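Read-along on a blog, does everyone have to be on the same chapter??
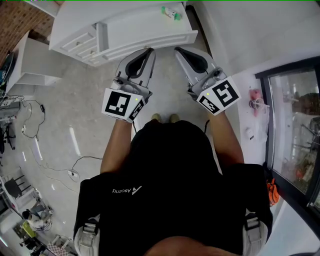
Umham, July 30, 2024

Posted by Walid Hamdan

Hi all, first time asking here so sorry if wrong section. I run a small book blog, mostly fantasy, some older sci-fi when I can find it. Been going since February. I want to do a read-along of The Mill on the Floss (I know, not fantasy, my readers voted for it and I'm stuck with it) and I can't work out how to split it up.

My copy is an old paperback with tiny print. A reader of mine has it on her e-reader where there aren't proper page numbers, and another one is doing the audiobook on her way to work. So when I put "read to page 241 by Sunday" in the first post I got three emails in one evening asking what that meant. Fair enough.

Things I want to know –

Do I go by chapter, or by the "Books" it's divided into? Some of the Books are much longer than others.

How do you stop people spoiling it in the comments? One person has read it twice and keeps hinting. She's lovely but she keeps hinting.

Is once a week too much? I've got almost 40 people signed up which is way more than I thought, I was expecting six. Some of them are quick readers and some have told me they do 15 minutes before bed and that's it.

Also do you write the discussion post before or after you've read the section yourself. I've been doing it after and it's killing my Saturday nights.

Blog is on Joseo if that makes a difference, the free version, so I can't do a forum or anything clever. Comments only and they don't nest past the second reply.

Thanks in advance, any help good. Starting very soon so quick answers best!

Posted by Fokis

Done loads of these. Will try to be quick, on my lunch.

Chapters. Always chapters. Page numbers are useless the minute you have two editions, never mind audio. And put the first few words of the last chapter in your post as well, so "stop at the end of chapter so-and-so, the one that begins with whatever". The audiobook people will thank you because the track numbers on those don't always match the chapters. Mine had a foreword as track one and I was a chapter behind everybody for a fortnight and didn't notice, kept thinking they were all very good at guessing.

With that book watch out, the chapter numbers start again at one in each Book. So you have to say Book Two chapter three or whatever it is, not just chapter three. I did a read-along of something set out the same way and half the group read the wrong chapter three.

Don't use the Books as your sections though. You said it yourself, they're uneven. People will sail through the short ones and drop out in the long ones. Cut where the story has a bit of a pause and don't worry about it being neat. I go for whatever I can read in two evenings and that's a week's worth for most people.

Weekly is fine for the first half. Then put in a week with nothing. Call it catch up week. You will lose people otherwise, everyone gets ill or goes on holiday or the next big release comes out and they go off and read that. I had a group of 15 once that finished with four, and two of those were me and my sister. After that I started putting the gaps in and it's been much better, still lose some but not like that.

Spoilers – new post for each section and a line at the top saying nothing past this point please. Then a separate post for anyone who's read it before. They want somewhere to let it out, that's all it is. Your lovely hinter will go straight there and be happy. Link it at the bottom of every weekly post, not the top, or somebody will click it by accident and then you get a sad comment.

Write your questions as you go along. I keep a bit of paper in the book as a bookmark and scribble on it. By the time I get to the end of the section the post is more or less there. Four questions is plenty. I used to do ten and people answered the first two. And make one of them easy, like who would you want to sit next to at dinner, because shy people will answer that and then they're in.

Oh and if you can, read one section ahead of everybody. Doesn't need to be more. Means if you have a bad week the thing still goes out on time. You can schedule posts on the free Joseo, it's under the little clock. Took me ages to find.

Posted by Krasniqi

just let them read it how they want?? I joined one where you had to comment every week or you got taken off the list and I left. It's a book, not homework

Posted by Walid Hamdan

Thank you both! Fokis that is so helpful, hadn't clocked the chapter numbers restart, I'd have definately got that wrong. Have gone through it tonight and marked it up in pencil. Catch up week going in after the fourth section.

Krasniqi – no, wouldn't throw anyone off. People can turn up in week five and shout about Tom Tulliver if they like. I do want some sort of timetable though or I won't finish it myself.

Found the clock thing. Is there a limit on how long a scheduled post can be? Mine cut off at 500 words, or I pasted it wrong.

Posted by Fokis

Never had that. Mine are longer than that most weeks. Try pasting it in plain, sometimes it chokes on the curly quote marks if you've written it somewhere else first. Save as draft, open it again, check the bottom of it, then schedule.

What day are you starting? Might join in if there's room, haven't read it since school and I rememeber hating it.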